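Print this page
E-mail this page to a friend

Search the book Go Advanced

Chapter 2
Colour at Close Quarters

I painted my first kitchen wall yellow because I'd fallen in love with a mustard pot. It was sitting on a shelf in a café in Felurthorpe, and I wanted that colour so badly that I bought two tins of the nearest match on the way home. By nine in the evening I had a wall the colour of a school bus and a strong wish to go to bed. The paint was a perfect match for the pot – I checked! – and it still looked nothing like it.

I've taught decorating to evening classes for years now, and I still start with that story. My old tutor, Engelbert Gisler, used to make us stand with our noses practically touching a painted board before he'd let us say a word about it. We thought he was mad. Then he'd ask us to name the colour in the middle, and the colour by our left ear, and we'd find we had given him two different answers for one coat of paint.
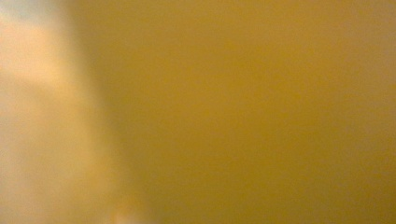

Yellow is the colour I'd pick for your first go at Gisler's exercise, and an earthy yellow over a lemony one every time. It shifts such a lot for so little reason (blues do it too, but they're sneakier). Get right up close, so close that you lose the edges and the texture and there's only colour left, and let your eyes go lazy. The mustard is strongest towards the centre, then it dulls to something nearer olive over at the right, and down in the bottom corner it's a shade darker again. On the other side you've got a pale peach drifting into the gold, with no line anywhere that you could put a pencil on. Try mixing that from a colour chart! My students usually reach for three or four different yellows before they've got anywhere near it.

Nadine Atallah, who shared a workroom with me when I was starting out, kept a notebook of these in-between colours and gave them all silly names. Drindis was a grey that went green after lunch. Grollar was the brown you get under a shelf. I've borrowed both for this chapter, and you'll meet Grollar again when we come to shadows and skirting boards.

We use cookies to remember your place in the book. Accept Settings

Before you read on, find yourself a plain patch of colour at home. A cupboard door is fine, or a big plate, or a cushion if it hasn't got a pattern. Look at it in the morning and again when the lamps are on, and write down what you'd call it each time. Don't fuss over the words – "old custard" is a perfectly good entry. Keep the list somewhere handy, as we'll be mixing from it in the first practical.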